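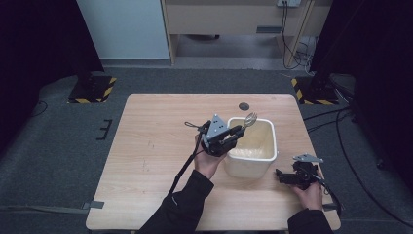
4.2 Tip placement and early drop-out

Loading-screen tips are where most action games put their advice, and most players skip them. We logged 2899 skips over the test period in Dulline, the co-op brawler built for this study (see Section 3). Tips on weapon upgrades got skipped fastest. Tips on character bonds held up better, maybe because they name a character the player already likes. Coding of tips was done by hand, two raters, one pass each. Raters sorted printed tip cards into bins, plain tubs much like the open white one on the table in Figure 5, then typed the totals up. Slow but fine. Disagreements went to Ostrowski.

Of 113 players who started, 109 finished the first chapter. The four who left all quit at the same spot, the forge menu, before any tip on fusing weapons had been shown. Small number, so no test run on it. Still worth noting for designers.

Moving the forge tip to the menu itself was tried in the August build. Players opened the fuse screen sooner and backed out of it less. Whether they understod it is another matter; several fused away their best sword and reloaded. Kasprzak's exit notes have "didn't know it was gone for good" more than once. A warning line was added after that, same font, same box.

Stat points not covered here, see 4.3. Co-op sessions also left out, becuase the host skips tips for both players.

Figure 5. Table with open white tub and two hand-held grippers.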